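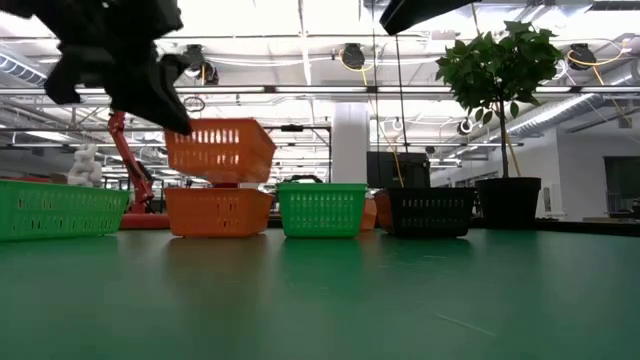 The back row on the green table: wide green basket at the left with the white rabbit figure behind its rim, two orange baskets one above the other, then the bright green one.

Baskets and Bins - Mimdale Store, November

Gallery by Dörte Rieger

We share a long room at Mimdale, and for years the small stuff in it lived in cardboard boxes. The boxes sagged, the labels fell off, and if you wanted a roll of tape you opened four lids to get it. This fall we moved over to plastic baskets and bins, sorted by color. If you are only here for the color list, scroll down a little.

The green table is where everything gets sorted. It was picked for its size. The top is smooth, so a full basket slides across it and you don't have to lift. It wipes clean with a damp cloth. Please don't use the scouring pads on it.

The figure has been with us longer than the baskets have. Most people call it the rabbit. It came from the Clindska room when that room was cleared out, and it stays on the table because there is no shelf deep enough for it. The potted plant came the same week. Water it on Wednesday if you are in. Once a week is plenty.

The colors

Orange is for things that still need to be looked at. If you find something on the floor or in a coat pocket and don't know where it goes, it goes in orange.

Green is for things that have been looked at and belong in the room. Tape, clips, string, spare handles, brushes, the short extension cords.

Black is for things that are leaving. That covers broken items, loans going back to Rathjen, and anything with someone's name on it.

We tried a fourth color for paper. It filled up in two days with things that were not paper, so paper went back in the drawer under the window.

A printed copy of the list hangs inside the cupboard door. There are 13 lines on it, and the last two are in pencil while we decide about batteries and lamp bulbs. For the time being, batteries go in the glass jar and bulbs stay in their own packaging.

How the sorting went

We put the whole count at 4,000 pieces, not including screws, which were weighed. It took most of November, on and off. The first evenings were slow. Everybody wanted to keep everything, and an old door hinge could hold up the table for ten minutes. After that we set a kitchen timer for 15 minutes per basket, and whatever was left in it at the bell went into black. A few things were fished back out later. Most were not missed.

The slotted baskets turned out to be the better buy for daily use. You can see what is in them from the side without taking them down. Dust and crumbs fall through the slots, so they stay cleaner inside, but so do pins, small washers and the little plastic feet from the folding chairs. Anything smaller than a dime should go in a lidded tub first and then into the basket.
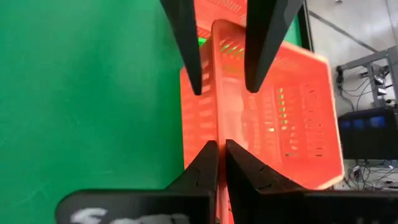
Washing them is easy enough. Empty the basket, knock it upside down over the trash can, and run it under the tap in the utility sink. A dish brush gets into the slots. Stand it on its side to dry, with the open end facing the wall so it doesn't roll into anyone's way. Don't stack them until they have dried. Wet baskets stick together, and pulling them apart is how we cracked the rim on the old blue one.

Stacking works if both baskets are the same shape and the top one is light. A heavy basket on top will press down on whatever is poking up out of the lower one. For the same reason, long things like rulers and paint stirrers should lie flat or go somewhere else. We have a tall can for them next to the door.

Labels are still an open question. Paper tags on string look good for a week. Stickers don't hold well on a slotted side, and on the rim they get rubbed off by hands. Right now we use a strip of masking tape on the short end, written in marker and replaced when it gets hard to read. If you have a better way, write it on the sheet by the light switch.

Where the baskets came from

Several people have asked. The first batch was ordered from Savenon, who sell them singly and in sets of 3. The sets are cheaper, but you don't get to choose the colors, and we ended up with more orange than we had planned on. That is part of why orange got the job it has. The solid bins were already in the building and only needed a wash.

We checked the sizes against the shelf before ordering, and the wide ones still came out a little deeper than the shelf is. They stick out at the front. It bothers some of us more than others. They are fine on the table, so the wide ones mostly live there now and the narrow ones go up on the shelf.

The solid bins do the rougher work. They have no slots, so they can take anything loose, damp or gritty, and they don't shed on the way across the room. They line up well on the table when a load is being divided. Start with the one closest to you and pass things back. It is faster with two people, one picking and one checking, and it goes better if the checker doesn't talk.

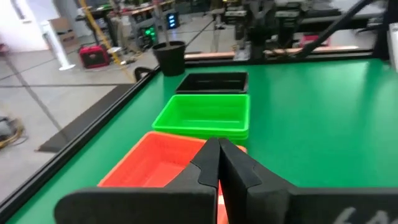
Orange-red, green and black bins lined up on the green surface, with the black pot in the far corner.

Still to do

The screws need proper tubs. They are in coffee cans for now, which are heavy and hard to tell apart.

The shelf wants another board at the bottom, 15 inches up from the floor, so the bins can slide in underneath when the table is needed for something else.

The loans for Rathjen have to be listed before they go back. Dörte has the notebook. Please don't take anything from black until the list is finished, even if it is yours - ask first and we will cross it off.

We also need one more green basket, medium, with a rim you can carry it by. If you see one at a yard sale, buy it and keep the receipt.

More pictures will be added when the shelf is up.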